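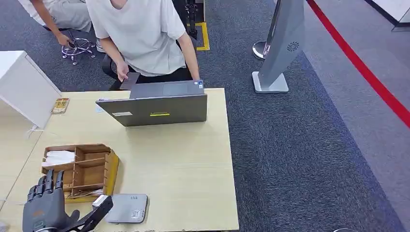
Workplace Layout and Storage Group, Plevema

3.2 Desk surface and small-item storage

Figure 1. A shared desk with laptop, wooden tray and divided wooden organizer. Yellow tape marks a rectangle on the carpet beyond the desk.

Storage on the shared desks was limited to open containers. The organizer has divided slots and yellow-painted outer sides; the tray is small and rectangular and was meant for items in use during the current task. Neither has a lid. Lindqvist's earlier layout at Climau used closed drawers, and staff there left small items on the desk surface between tasks.

Floor positions for chairs and stands were set before the desks were assigned. Carpet was retained in all rooms. 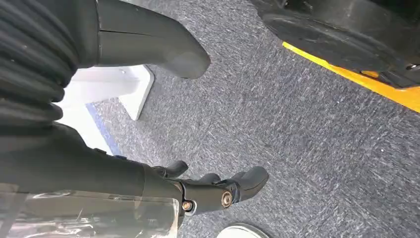
Rolling resistance on carpet was treated as a fixed condition and was not varied between rooms. Chairs were returned to their set positions at the end of each session, and any displacement over 100 mm was entered in the room log. Of the 200 entries made up to June, 66 concerned chairs and 40 concerned items left outside the tray or organizer. The remainder related to cables and laptops and are dealt with in Section 3.4. Entries were coded by Jianguo Bai using the Lundgren categories, with the colour of the floor tape recorded separately.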